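Liltlow Mobile Arm: Station Setup and Care FAQ

Applies to the Liltlow arm on the Iltero base, bottle-and-refrigerator station, Irnwood site. 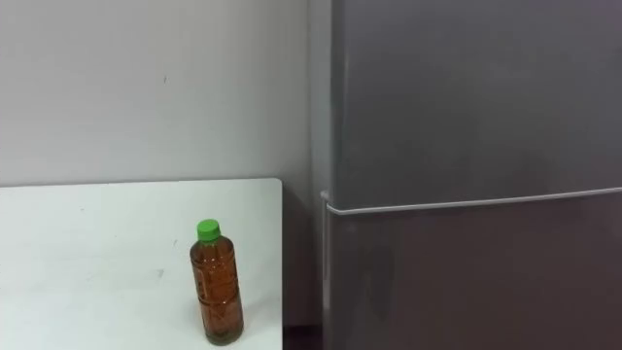
Read this page before changing anything at the station. Most faults logged against the arm are station faults: furniture has moved, or the test item was swapped without a new grasp profile.

What does the station consist of?

A table, a refrigerator beside it, one test bottle, and the mobile base with its arm and head camera. The base parks in front of the table at the start of a run. Its charging dock is in the corridor and is covered on a separate page.

Where does the bottle go?

Upright on the table, near the end next to the refrigerator, set in from the edge. Leave clear space on the other side for the approach. Do not place it against the wall, where the fingers cannot close around it.

Can I use a different bottle?

Yes, if you load a matching grasp profile. The default profile is for a clear, ridged bottle with a screw cap, full and closed. An empty bottle of the same type needs its own profile, as the default grip force will crush it. Peel off loose labels before use. They come away on the finger pads and leave glue.

Does the cap color matter?

It can. The detector in the current release uses the cap to find the top of the bottle. A green or red cap against a plain wall works well. White caps are missed often enough that we do not support them.

How do I check the table and refrigerator positions?

Start the Venckus calibration tool and choose "Check station". It compares the head camera view with the stored layout and reports an offset for each piece of furniture. An offset of 15 mm or less is corrected in software. Above that, move the furniture back and run the check again. Do not store a new layout to clear the warning unless the move is meant to be permanent.

Should I close the gap between the table and the refrigerator?

No. The gap is part of the stored layout, and the refrigerator needs air at its side. Keep it free of boxes and cables.

The arm stops short of the refrigerator door. What is wrong?

Usually the base, not the arm. Wipe both drive wheels, check the floor for grit, and repeat the docking move. If the arm still stops short, check the wrist force sensor. Zero it with the gripper empty and the arm in the rest pose -- never while it is touching a door or the table.

How often should the finger pads be replaced?

Every 100 hours of arm time, or sooner if the surface is shiny or torn. There are 2 pads per gripper. Replace them as a pair. Each pad is held by 2 screws, tightened by hand with the short driver in the lid of the tool case.

What should I clean, and with what?

Camera window: dry lens cloth only. Finger pads: damp cloth, then let them dry before the next run. Table: mild soap and water. Faint scuffs on the table do not affect detection. Wet patches do, because they reflect the ceiling lights.

What lighting does the station need?

Even light from above. Direct sun on the refrigerator doors can hide the line between them, and the door finder then returns no result. Close the blind before starting a run.

The head camera image is tilted. Is that a fault?

A small tilt is normal and is removed during calibration. If the tilt changes between runs, the neck clamp is loose. Power down, tighten the clamp, and do a full calibration -- the station check alone will not correct it.

Where do I record work on the station?

In the Iltero service log, under the base serial number. Enter the part changed, the arm hours, and the result of the last station check.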